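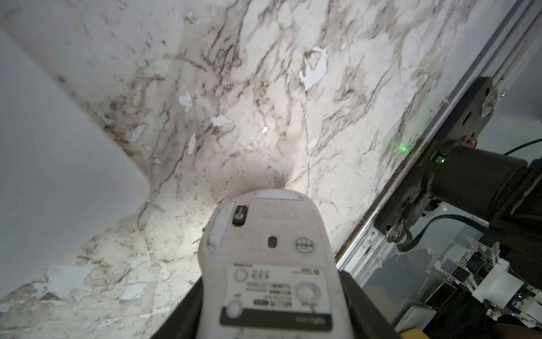
Prarkano is a home-built robot arm and two-fingered gripper, put together by the hobbyist Svatopluk Malý in a shared workshop in Londmont. It was made to pick up, turn over and put down small household and office items. Its build notes, last revised on 25 August 2022, describe it as a "general helper", a claim that the published results do not bear out.

Background

Malý began the project after giving up on a second-hand Kawaguchi arm, whose controller could not be repaired. Some parts were bought from Vimadent, a small supplier of dental laboratory fittings, and the rest came from the workshop's scrap shelves. The notes give no total cost. Early versions used a single moving finger, which tended to push things away before it could close on them.

Design

The structure relies on aluminium extrusion, with black metal plates bolted to it. The gripper closes two dark fingers on an object from opposite sides, and a small camera at the wrist looks out past them. Cables are held with ordinary zip ties. There is no force sensor in the fingers. Malý argues that motor current is a good enough guide to grip strength, but other members of the workshop have questioned this and no measurements have been released to settle it.
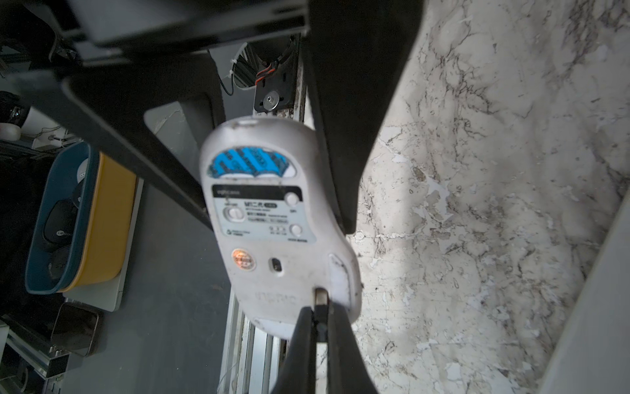
A computer mouse held underside up in the gripper, with a storage bin to the left.

Handling trials

The computer mouse became the usual test object. It is light and curved, and its underside has labels and an optical sensor opening that help to show which way up it is being held. The notes record 1,247 attempted grips and state that 90 per cent were successful. The figure should be treated with care – a grip counted as a success if the object stayed in the fingers for seven seconds, whether or not it had been picked up the right way round. Attempts stopped by hand were left out of the total.

Laptops

Work with laptops is less well documented. The stated aim was to open and close a lid without straining the hinge. The lid is thin enough to fit between the fingers, but it has to move in an arc, and the arm's control program was written mainly for straight lines. Only nine trials are listed, all with the same machine, and the notes do not say how far the lid travelled in any of them.
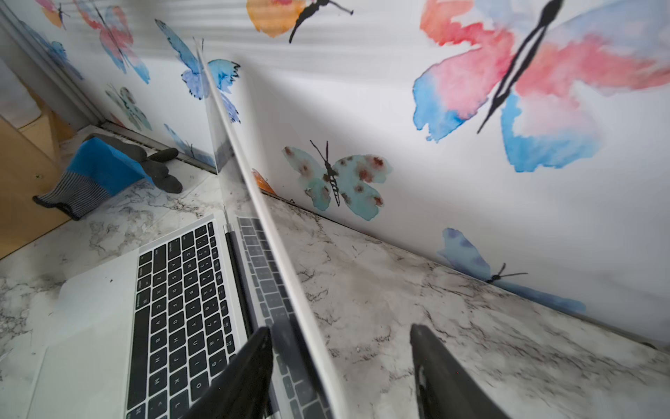
Gripper fingers on either side of an open laptop's lid. A work glove lies on the countertop.

Reception

Members of the workshop have praised the tidy bracket design, which can be copied with a drill and a hacksaw. Claims of general usefulness have had a cooler welcome. One attempt to repeat the mouse trials on a second arm was abandoned in August, when the builder found that the finger drawings lacked several dimensions. Corrected drawings have been promised but not yet issued.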